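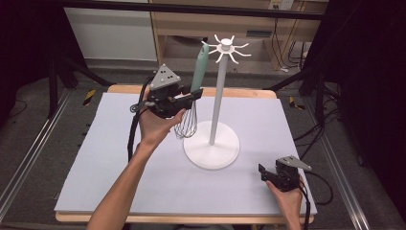

Whisk and white utensil stand, eight arms

From: Presovton Kitchen Swap list
Date: Aug 20, 2026
Subject: Re: [kitchenswap] Drawers vs. hanging, and the rule about lids

> I have read the last dozen messages and I still don't see what is wrong
> with drawers. We rent on the Rolwood side of town, in one of the units
> with the narrow galley kitchens, and everything I own for cooking goes
> in 2 drawers. Yes, they stick. You lift and pull, and they open. My
> mother had drawers. I don't want my spoons on display like hams.
>
> Also, can we settle whether lids count as separate items at the swap?
> Last time I brought a pot and went home with three lids and no pot.

I grew up with drawers too, and I have nothing against yours personally. My quarrel is with the one to the left of my stove, which for most of last winter could be opened only by a person with a thin wrist and a butter knife. The potato masher would stand up in there overnight. I'd close the drawer on a flat masher and in the morning it would be braced against the underside of the counter like a tent pole.

In February I emptied it onto the floor and sorted it. I own 42 things that stir, scrape, flip, or mash. I cook for one and a half people (my son eats here when his own fridge is empty, so Wednesdays through Tuesdays). Of the 42, I use 5: the short wooden spoon, the long wooden spoon with the scorch mark, tongs, a whisk, and the good spatula. The rest were there in case I ever opened a diner.

So I hung up the 5 and put the rest in a box under the bed, on the theory that anything I missed could come back. The only thing I've gone back for is the can opener, and I'd put that in the box by mistake.

Some notes for those of you on the fence about hanging:

Get something with a heavy foot. The first stand I bought was a Zusto from the discount bin, and it tipped over every time I took the tongs off, because the tongs were holding up the other side. There is probably a physics term for this. I had other terms.

Don't buy one with exactly as many hooks as you have tools. You need a spare on each side of anything wide or you'll be untangling whisk wires from ladle at six in the evening with onions burning.

Handles need a hole or a loop. Two of my favorites had neither, and I drilled one of them. The scorched spoon now has a hole slightly off center and hangs at an angle, as if listening.

Grease is real. Whoever said it was made up by drawer people should come and touch my ladle. Anything within arm's reach of a frying pan gets a film on it inside of a week if you don't use it. I wash the whole lot on Sundays.

On the price question from Monday, I looked up the Lefèvre wall rail that was mentioned so fondly, the brass one with the little end caps. With the brackets and the shipping it came to 1,792 dollars. I checked whether it included a kitchen. If someone on this list owns one, I'd love to come over and look at it, and I'll wash my hands first.

As for lids: my understanding has always been that a lid travels with its pot if they arrived together, and is otherwise free to a good home. The trouble last time was that the pots got moved to the second table while the lids stayed on the first, and people drew their own conclusions. I have one of the orphans, glass, with a black knob. It fits nothing I own. I've been using it to keep flies off the butter and would give it up without much of a fight.

I'm bringing the under-bed box to the next swap, minus the can opener. It has four slotted spoons in it, a melon baller, a thing with a crank that came with the apartment, and enough spatulas to resurface a parking lot. You can take up to 5 without asking me. If you want more than that, I'll help you carry it to the car.

To the writer with the sticking drawers: rub a candle stub along the runners. It won't fix them, but they'll stick more quietly.

--
Kitchen Swap mailing list
To stop getting these messages, reply with "unsubscribe" in the subject line. Please trim your quotes.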